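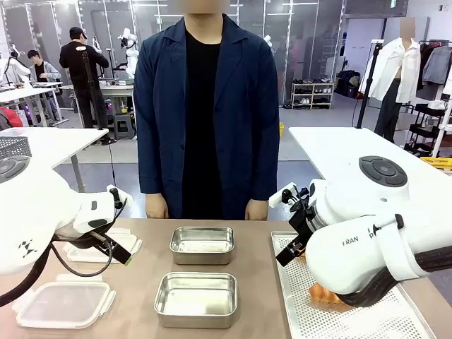
A lunch you packed yourself tastes better than one you bought, according to Ginette Caron, and the crowd at the Wernen Community Kitchen seemed to agree with her. The kitchen's spring lunch-packing workshop drew such a long sign-up sheet that a second session has been added, and a third is planned for September!

The idea is wonderfully simple. Everybody bakes, everybody packs, and everybody goes home with lunch for the next day. The containers are stainless steel with rounded corners and clear-ish plastic lids that lock down at the sides, and they stay with the kitchen on a borrow-and-return plan, a lot like library books. The kitchen owns 656 of them in two sizes, paid for by a neighborhood grant of $1,797 and a whole lot of bake sale money.

Bread is the star this spring. Tâm Phí has been teaching a golden loaf that slices cleanly and holds up well next to a wet filling. It goes from the oven to a big perforated tray, and then comes the hard part -- leaving it alone. Phí asks for a full 20 minutes of cooling before any piece goes in a container, and she will send you back to your seat if you reach for one early. (This reporter was sent back twice.)

"If you shut the lid on warm bread, you get soggy bread," Phí told the group. "So take a walk, wash a bowl, talk to somebody."

There is more to packing than you might think. Thư Giáp showed the class how to stand slices on edge along one wall of the container so they don't get crushed, with a strip of parchment between the bread and anything juicy. Pickled carrots went in one corner, boiled eggs in another, and by the end people were trading fillings across the room and swapping stories about the worst school lunches they ever had. The egg salad debate alone could have filled an afternoon.

The containers have gone out 1,062 times so far, and Lợi Hầu, who keeps the borrowing book, says nearly all of them come back on time. The lids are the ones that wander. If you have a kitchen lid in your cupboard without a container under it, please drop it in the bin by the side door. The same goes for containers with no lid!

The next session is May 21, 2019, at 5:30 p.m., in the Pellis Street building. It's free, and flour, fillings and containers are all provided. Kids are welcome with a grown-up, and aprons are on the hooks as you come in. Bring a bag to carry your lunch home and, if you like, a jar of something you pickled yourself to share. Hường Ninh is taking names at the front desk, and she says to mention any allergies when you sign up so the fillings can be set out on separate tables.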